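Ticket 774
Product: Dokby zone controller, wall-mount, hydronic
Site: Murbridge, two-storey house, heated floors down and radiators up
Opened by: Yuzuki Tsuji
Opened: April 4, 2022
Status: Closed
Priority: Normal

Summary

Zone 4 (upstairs bedrooms) stops calling for heat overnight. Controller shows code 144. The other zones keep running. Clearing the code from the menu brings the zone back, usually until the next night.

Customer description

The controller went in last October and ran through most of the winter with no trouble. A few weeks ago the upstairs started going cold before morning. The thermostat is set to 20 and the screen still says 20, but the radiators are cold to the touch and the display downstairs shows 144. If I press Clear and wait a few minutes the pump starts and everything warms up again. I have swapped the batteries in the bedroom thermostat. I have also turned the breaker off and on, which clears the code but does nothing else. The boiler was serviced in the fall and the technician had no concerns.

First reply

Code 144 means the controller sent power to a zone valve and did not get the end switch signal back in the time allowed. It then shuts that zone off and leaves the others alone. The usual causes are a sticking valve, a loose end switch wire, a low transformer voltage when several zones open together, or a fault on the controller itself. Please send:

– the firmware version (Menu, then About)
– the make of valve on zone 4
– whether the code ever comes up in the daytime

Do not take the cover off yet.
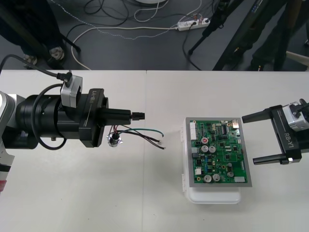 Circuit board and white plastic container.

Customer reply

Firmware is the current one according to the Flikero app. All the valves are Cunha, same model on every zone. I have never seen the code in the daytime, but we turn the upstairs down after breakfast so it may not be asking for heat then. The valve for zone 4 is at the end of the row beside the water heater. I can hear it when it opens and it sounds the same as the others.

Second reply

Thank you. The sound only tells us the motor is turning. The end switch is a separate part and can fail with the motor still working properly.

Please try this in the evening with the rest of the house warm. Turn zone 4 up until it calls, then watch the small lever on the side of the Cunha valve. It should travel the full length of the slot and stop. Then turn up the other zones one at a time and see whether the code appears as they come on. Leave each one running long enough for its own valve to open fully before going to the next.
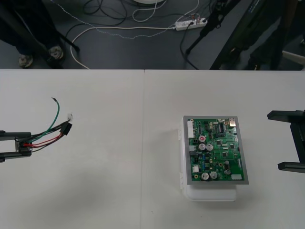 If the code comes up only with every zone calling, we look at the transformer. If it comes up with zone 4 alone, we look at the valve and its wiring. Write down which zones were on when it happened.

Customer reply

Did this two evenings in a row. First evening nothing happened, all zones on, no code. Second evening the code came up with only zone 4 calling, after the zone had been on for a while. The lever was all the way across. I waited and it never moved back until the controller dropped the zone.

Second evening again, later: cleared the code, pushed gently on the cable where it goes into the bottom of the controller, and the code came straight back. I did it more than once and got the same thing each time.

Third reply

That points to the connection at the controller. The valve is opening and staying open, and the end switch signal is being lost on the way back.

Steps for the next visit to the controller:

– Boiler switch off, breaker off. Check the display is blank.
– Remove the two bottom screws and hinge the cover upward.
– Take a clear photo of all the wiring with your phone before touching anything.
– Find the zone 4 terminals. The end switch pair is on the right side of the group.
– Tug each wire lightly. None of them should move. 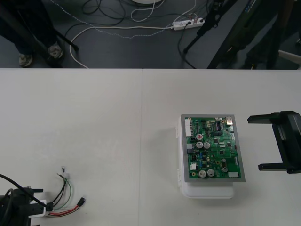
End switch faults that come and go are nearly always mechanical, and most are in the last few inches of wire. Cables that were stripped too short will hold for months and then let go when the cabinet warms and cools. The same goes for plug-on connectors. On a crowded green board with a long white pin header along one edge, like the one in the photo, a plug can sit slightly crooked and still look fine from the front, so check it from the side as well. If you find a plug that is not fully home, press it on evenly with the power off. Do not bend the pins to tighten the fit.

If a terminal wire is loose, cut it back and strip it again to the length marked inside the cover, then tighten the screw until the wire stops turning. Solid thermostat wire breaks easily if it has been nicked, so throw away any piece with a mark on the copper.

Customer reply

Found it, I think. One of the end switch wires on zone 4 was clamped mostly on the insulation. It came out with almost no pull. I cut it back, stripped it again and did the screw up. The wire beside it was short but tight and I left it alone. Power back on, pushed on the cable the same way as before and no code. 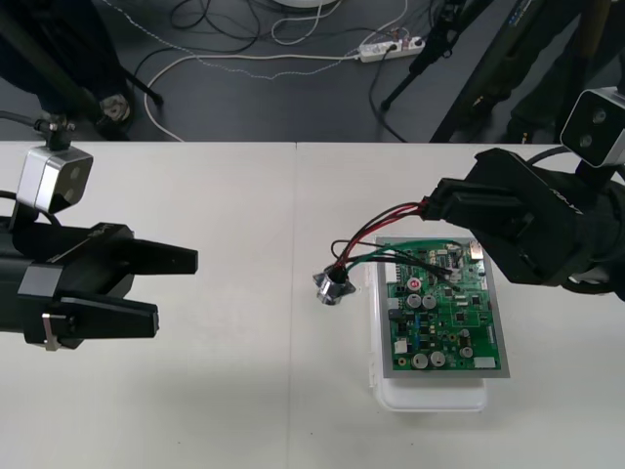

Should I be redoing the other zones too? They have never given any trouble, but the same installer did all of them on the same afternoon.

Fourth reply

Yes, do the tug test on all of them with the breaker off. Only redo the ones that move. It would also help to clip the cable to the wall just under the controller so its weight is not hanging on the terminals. Any ordinary cable clip is fine.

We will leave the ticket open for two weeks. If 144 returns on zone 4, the next step is to swap the end switch wires between zone 4 and a zone that works, and see which one reports the fault.

Customer reply

Two weeks, no codes. One other wire was a little loose, on the kitchen zone, and I did that one over as well. Cable is clipped to the wall now. Bedrooms are holding at 20 overnight. You can close this.

Resolution

Loose end switch conductor at zone 4 terminal, clamped on insulation. Re-stripped and re-terminated by customer. No parts sent. Kitchen zone conductor tightened at the same time. Closed with customer's agreement.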